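Buying a Robot Kit: Reading the Offer, Then Watching It Work
Course handout, week 8
Ngan-ling Kan

Welcome back, everyone, and thank you for the very lively discussion last time (I am still getting emails about the vacuum cleaner). This week we leave floor robots behind and move up to the tabletop, where things get softer and a good deal more awkward. Our case is the Drisel two-arm kit, sold by Hukusholm, and our question is the one you'll meet in your first job whether you want to or not: somebody hands you a quote and a brochure, and you have to say whether the thing is worth the money.

Please read sections 1 to 3 before the lab and bring the worksheet with you. Section 4 can wait until after.

1. What is on offer

The quote covers two arms with parallel grippers, a camera for each wrist, a camera that looks down on the table, and a license for the Tovata recording software. The list price for a yearly lease is $1,800 a month, with $400 on top for the support plan. Replacement finger pads are sold in sets at $200, and I would like you to pause on that line, as many buyers don't. Pads wear. Cloth is gentle on them and dish racks are less so, and the brochure gives no figure at all for how long a set should last. Write that down as an open question for the vendor. A good review has a page of open questions in it, and you shouldn't feel embarrassed about yours being long.

The brochure also uses the phrase "handles household textiles with ease." I'd like each of you to rewrite that sentence as something a person could test. Which textiles? How big? Starting flat, or in a heap? How many tries before we call it a failure? Li-hua Tai, who teaches the testing half of this course, collects these rewrites every year, and she will be looking for a number and a condition in every one of them.

2. Why we test on cloth

A wooden block has the same shape wherever you pick it up. A towel doesn't, and the moment you lift one corner you've changed the position of everything else. For that reason cloth is a wonderful way to find out what a kit is really like, and it is cheap, and it doesn't break when you drop it. In most of the handling we do with the kit the arm has to find an edge, close on it, and carry it somewhere without letting the rest of the fabric bunch up.
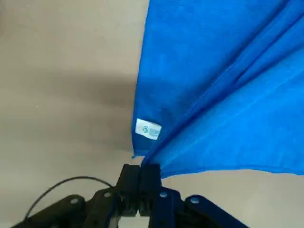

Grasp choice is where I want you to slow down and be picky. There's a great temptation to score a grasp as good the second the fingers close, and go on to the next one. Please look first at where they closed. With the blue towel, the fingers meet the fabric right where a long diagonal fold ends, so whoever is scoring has to think about what that fold will do on the next move, and the corner of the towel is sitting just beside the gripper, outside the fingers. The little white care label near that corner is useful to you as well. It's a fixed landmark on something that otherwise looks much the same all over, so use it in your notes ("grasp to the right of the label") and your lab partner will know just what you mean. If your cloth has no label, sew a bit of contrasting thread onto one corner before you begin.

Score each grasp on the worksheet under these headings:

Place: how near the grasp is to the corner or edge you wanted
Amount: whether the fingers have one layer, several, or you can't tell
Slack: what the rest of the fabric is doing
View: whether the wrist camera still shows you what you need

"You can't tell" is a perfectly respectable entry, by the way. I'd much sooner read that than a guess.

3. Living with the wrist view

The wrist cameras are the part of this kit that students either fall in love with or complain about for the whole term. They bring you in very close, and that's lovely for judging a pinch, but the gripper takes up a fair share of the view and a big piece of fabric can fill most of what's left. When that happens you lose the table, and with it your sense of how far along the fold has come.
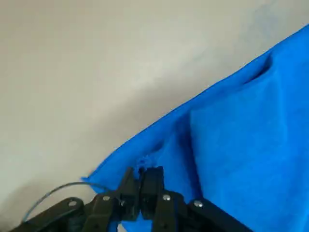
So the habit I'd like you to build is going back and forth. Judge the pinch from the wrist, judge the fold from the overhead view, and write down which one you used. In the Tovata software the views are listed side by side and share one clock, so you can match them without much trouble. Where the two seem to disagree, leave both notes in. Li-hua's group and mine have had some very friendly arguments over single grasps that one view made look clean and the other made look hopeless.

A word on lighting, while I'm at it. Soft, even light helps a great deal with cloth, and strong side light gives you shadows that look like creases. Before you score a kit badly for losing an edge, check whether you could find that edge yourself. Close the blinds if you need to, and note that you did, so the next group can set things up the same way.

Cables deserve a line on the worksheet too. The quote says nothing about managing them, and two arms need plenty. Run each arm slowly through its full reach before your first trial and watch for anything that pulls or snags. Keep a hand near the stop button while you do.

4. Questions that came up last September

I've kept these from the last group who took the course.

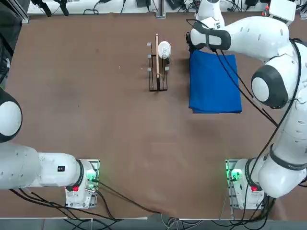

Do we need both arms for a folding test?

It depends on the size of the cloth. A small towel can be folded with one arm if you're patient and let the table do some of the holding, but a larger one goes much better with a second gripper keeping the far corner in place. Run the small one first with one arm, then with two, and compare your slack scores.

Should the support plan go into our cost estimate?

Put it in, and then show the total without it on the next line. The person reading your review will want to make that choice for themselves.

What if our trials go badly and the brochure said they wouldn't?

Report what you saw, with the conditions, and keep the tone kind. A vendor can do something with "lost the second layer when the cloth began in a heap." There's very little anyone can do with "disappointing."

Worksheets go in the tray outside my office, and your rewritten brochure sentences go to Li-hua directly. If you get stuck on the amount column, come and see me and bring your recordings along.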